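The dishwasher debate, continued
2024-07-18

The kitchenette at Samari has a double sink, a dishwasher and 11 opinions on how to load it. I've held mine since April — cups go in upside down, and life is short. 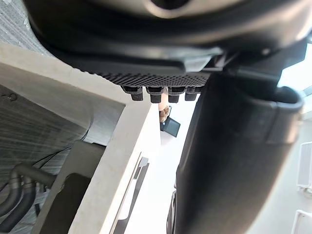
Koubek reckons the cups belong up top and anyone putting them down below should wash by hand. Fair enough, but the lower rack rolls out so nicely, and the plates never seem to make it that far anyway.
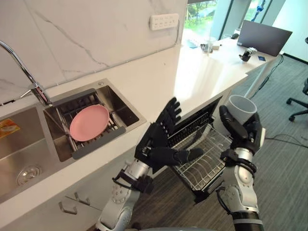 Lower rack out, pink plate still at the sink.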